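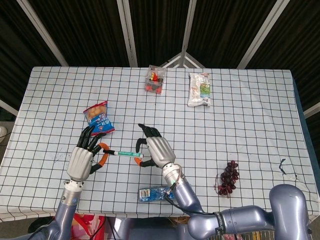
*Page last changed: 23 June 2022*

# Interview: Riaan Moodley on the Terko handling service

Terko is a service offered by Craddock to organisations that wish to try two-handed robots on ordinary indoor tasks before deciding whether to buy or hire one. A customer supplies a list of tasks and the objects concerned. Craddock sets up the table, carries out the work on a robot with two arms and jointed hands, and returns a written report together with the recordings. The service has been open to outside customers for 19 months.

Riaan Moodley is responsible for Terko at Craddock. He spoke to Anathi Msimang for this series on services available to member organisations.

Mr Moodley began with the choice of tasks. Customers often arrive with an ambitious list, he said, and are asked to shorten it. "We ask them which movement they would miss most if the robot could not do it. Very often the answer is something small. Passing a pen from one hand to the other is a good test, and we put it in nearly every programme."

The handover of a marker pen is listed in the Terko catalogue as a basic task. One hand holds the pen between thumb and finger while the other is brought up to meet it. Mr Moodley explained that a thin object leaves little space for the second hand. "The first hand has already taken up part of the pen. The second has to find what is left and close on it without pushing it out of line. A person does this without looking. For a robot the two arms must agree on where the pen is, and a small error in either of them will show."

Asked about the objects left on the table during such a task, he said that these formed part of the service. Packets of snacks, fruit and clear plastic boxes are placed on the cloth according to the customer's wishes. "An office desk or a kitchen table has things on it. If a customer's staff will be eating grapes next to the robot, we would like grapes on the table. Shiny wrapping and clear lids are useful too, as they are hard for many camera systems to read."

The checked tablecloth is standard for all table work. According to Mr Moodley, the lines make it easier for a reader of the report to judge how far an object has moved, and customers may ask for a plain cloth instead.

The report is prepared with Latent, the software which Craddock uses to sort and label attempts. Each attempt is recorded as complete, partly complete or failed, and a member of staff checks the label before the report is issued. The catalogue at present holds 773 tasks. A standard programme covers roughly 2,000 attempts, divided among the tasks the customer has chosen.

Ms Msimang asked whether customers were ever disappointed. Mr Moodley replied that some were. "We had one organisation that expected the robot to clear a table as quickly as its own staff. It did not come near that. They received a report which said so, and they decided to wait. I regard that as a proper use of the service."

He accepted two criticisms which have been made by earlier customers. The first concerned the length of the reports, and a short version is now supplied with each one. The second was that the price list did not make clear who pays when an object is damaged. Craddock now bears the cost of food and packaging, while the customer remains responsible for any equipment it sends.

On the matter of hands, Mr Moodley said that customers with delicate goods should raise this at the first meeting. Soft fruit calls for a lighter grip than a pen or a sealed packet, and the settings are agreed in writing before work begins. Customers may attend in person or follow the work by video link.

A further site, at Goltomero, is being prepared for customers who need more floor space. Mr Moodley did not wish to give an opening date. "The table work will stay where it is. Goltomero is intended for shelves, doors and trolleys, and we shall take bookings when the safety checks have been signed."

Member organisations wishing to use Terko should send their list of tasks to the programme office, stating the size and weight of each object. Requests for food items should name any that must be kept chilled.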